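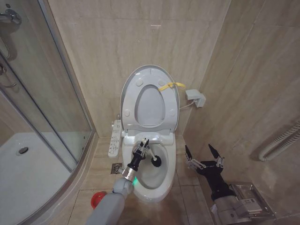 Hala Saber thinks that a bathroom is clean when it smells of nothing, and she told me so before I had finished explaining my topic. Elīna Koppel did not agree. For her a bathroom is clean when the seat is up and she can look into the bowl without fear. These two answers gave me the first question of my report: what do people in a shared flat mean when they say that the toilet has been cleaned?

Cleaning the Small Bathroom: A Report on Household Routines in Korkham House
Term project, Household and Facility Studies
Student: Abdelilah Soliman
Supervisor: Kaja Hunt

1. Background

Korkham House has flats for students and young workers. The bathrooms are small, and the toilet stands near a glass shower enclosure with a curved door. The walls have beige marble tiles. The toilet has an electronic bidet seat, with a control panel along the left side and a power cable that goes to an outlet on the right wall. Many residents had never used such a seat before they moved in, and this matters for the cleaning, as I will explain in part 3.

The house gives each flat a sheet with cleaning rules. The sheet is old and was written for simple toilets. It says to "wash all surfaces well with plenty of water", and it does not mention electricity.

2. Method

I spoke with the residents of 3 flats during June. I asked each person to tell me the order of the work, from the first step to the last. I did not ask if they liked to clean, but most of them told me anyway. I also kept a diary of my own cleaning and tried two different orders of work.

In the first order I cleaned the bowl at the start and the seat afterwards. In the second order I did the opposite. For both I used 500 ml of warm water with a little mild soap for the outside parts, and a normal toilet cleaner for the bowl. The cleaner was Trillard, which the house keeps in the store cupboard.

3. Results

The bowl. Everybody used a brush, but not in the same way. Some people move it quickly in the water at the bottom and stop there. Jarlath Mac Mathúna presses the brush head against the inner wall and goes round slowly, and only at the end he goes down to the water. I tried his way and I prefer it. The place under the rim needs the most patience – a brush with a round head can reach it, if the handle is held low.

The seat and the lid. Both should be raised before the brush is used. The underside of the lid has small round bumpers, and dirt collects next to them. Two residents said they had never wiped this part. I found that a folded cloth is better than a sponge here.

The control panel. This was the most difficult point. Hala sprayed cleaner directly on the buttons in her first week, and after this she was worried that she had damaged them. The better way is to spray the cloth and then wipe the panel lightly. The plug must be out of the outlet, and the hand must be dry when it touches the plug.

The wall and the paper holder. The metal paper holder is mounted low on the right wall. Water marks show easily on it, so I polished it with a dry cloth after everything else.

The shower. I clean the tray and the drain on another day. Elīna does both on Sunday morning and says that it is less tiring for her. The aluminium rails of the enclosure need a narrow brush, and I used an old toothbrush.

4. Discussion

When I cleaned the bowl first, the cleaner had time to work while I wiped the outside parts. When I cleaned the seat first, I had to wipe it again later, as small drops came up from the brush. For this reason I recommend to begin with the bowl.

My study is small and all flats are in the same building, so the result may be different in an older house. I also did not measure bacteria. Kaja Hunt asked me about this, and it would need a laboratory.

5. Proposal for the new sheet

Put the cleaner in the bowl and wait.
Unplug the bidet seat with dry hands.
Brush the inner wall, then under the rim, then the bottom.
Wipe the lid, the bumpers and the seat with a soapy cloth.
Wipe the panel with a damp cloth only.
Let the brush drip over the bowl before you put it back.
Dry the paper holder and connect the plug again.

The house office has received this text, and I have asked them to print it in larger letters than the old one.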